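Potatoes, Four Ways: Gallery
Mosbridge Community Kitchen
Posted 07/04/2020 by Ataahua Kereama

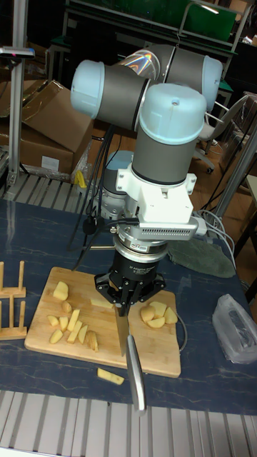 Potatoes are the first thing we teach on the Mosbridge basics course, and most of the first evening goes on cutting them. People arrive wanting to get straight to the oven, but uneven pieces cook unevenly and no amount of seasoning puts that right. The pale yellow pieces on the board are peeled and cut to different shapes, with sticks and wedges below a small cube and a larger rounded chunk, and one flat slice lying apart from them near the knife blade. A mixture like that is fine for soup, where everything gets mashed down in the end. For roasting or frying I would sort it first and cut the big chunk again.

The rest of this page has the notes that go with each shape. They are the same ones printed on the course sheet, with a couple of corrections from December.

Sticks
Square off one side of the potato so that it sits flat. Cut it into slabs, lay the slabs down and cut again the same way. Keep the trimmings in a bowl of cold water for soup. The old sheet said to leave the skins on for this one. Peel them if you want an even colour.

Wedges
Halve the potato lengthways, then cut each half at an angle towards the middle. A medium potato gives thicker wedges than people expect, so go round again if they look heavy. Toss in oil before they go on the tray. Spread them out with the cut sides down and turn them once.

Cubes
Cut sticks first, then turn them and cut across. Small cubes are good for hash and for the Bakeston pie, which takes 100 g of diced potato per person. If you are making the pie, rinse the cubes and dry them well in a tea towel.

Slices
Go slowly and tuck your fingertips in. We use slices for the layered bake with onion and stock. Thin ones near the top will brown first. Overlap them by half and press the whole dish down with the back of a spoon before it goes in.

Chunks
The easiest of the lot, and the usual choice for mash. Start them in cold salted water and bring it up to the boil. Drain, put the lid back on for a minute, then mash. Add the butter before the milk.

Boards and knives
A wooden board is kinder to the blade than glass. Put a damp cloth underneath if it slides. Wash the board by hand and stand it on its edge to dry. Knives go back in the rack by the sink, never in the washing-up bowl.

Buying
We get ours from Sachdeva on the Jasemden road in 10 kg sacks. Any floury potato will do for wedges and mash, and a waxy one holds together better in the layered bake. Keep the sack closed and somewhere dark, away from the onions.

The onion page is next, and the carrot page will follow once the notes are typed up.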